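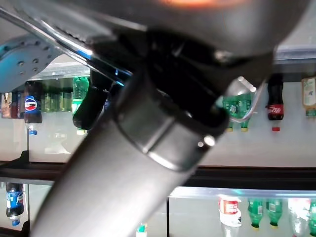
Attachment 1: gray arm segment, black collar and metal rod

Clovgate Country Profiles: Support
Subject: Landlocked countries shown with a coastline
Status: Closed
Priority: Normal
Opened: Wednesday, February 20, 2019
Reported by: Bradley Naylor

Report

I teach world geography and my students use the country profiles for their reports. Several landlocked countries now have a coastline line in the "Land and Borders" box. Chad says "Coastline: see neighboring waters." Mongolia and Zambia say the same. Nepal is fine. These pages were correct when I used them in October.

The comparison tool is also off. If I pick Chad and Niger and sort by coastline, both come out above Nigeria, which does have one.

Steps to repeat:
Open the profile for Chad.
Scroll to Land and Borders.
Read the coastline line.

I tried two browsers and a school tablet. Same result on all of them.

Support, first reply

Thank you for the report. We see the same text on Chad, Mongolia and Zambia. Can you tell us whether you were signed in with a school account, and whether the printable version of the page has the same problem?

Bradley Naylor

Signed in, yes. Signed out makes no difference. The printable version of Chad leaves the coastline line off completely and goes straight from the list of neighbors (Libya, Sudan, Central African Republic, Cameroon, Nigeria, Niger) to highest point. I would be happy with that on the regular page too, but the students have to fill in a coastline box on their worksheet, so "none" would be better.

Support, internal note

Regular pages read from the Lindgren boundary file. Printable pages still read from the old table. In the old table a landlocked country has a zero for coastline. In the Lindgren file the field is blank. Our page template treats blank as "not yet entered" and puts in the filler text. Nepal was edited by hand and has a real zero, so it displays correctly.

The sort problem has the same source. Blanks go to the top of the list.

Tried: cleared the page cache for Chad. No change.
Tried: reloaded the Lindgren file on the test site. No change.
Tried: set coastline to zero for Chad by hand on the test site. Page now reads "None (landlocked)." Sort is correct.

We do not want to fix each one by hand. The next import would blank them again. Passed to Emo, who looks after the import script.

Emo

Changed the import so that a country marked landlocked in the Lindgren file gets a zero for coastline. Anything else with a blank is held back for someone to look at.

Test run held back 4 entries. 3 were islands with the coastline typed in the notes field by mistake. I moved those numbers over. The last one was Kazakhstan, which has a Caspian Sea shoreline but no ocean coast, and the file does not mark it either way. I set it to landlocked and put the Caspian in the notes. Turkmenistan was already set up like that.

Import run on the live site. Search results come from Sunow and may show the old text for up to 50 minutes.

Support

The fix is live. Chad, Mongolia and Zambia now read "None (landlocked)" and the comparison tool puts them at the bottom when you sort from longest to shortest. Please reload and check.

Bradley Naylor

All three are right. I also checked Bolivia, Laos, Uganda and Kazakhstan. Laos still had the old wording in the search preview but the page itself was correct. You can close this.

Support

Laos preview has since updated. Printable pages will move to the Lindgren file under a separate ticket. Closing.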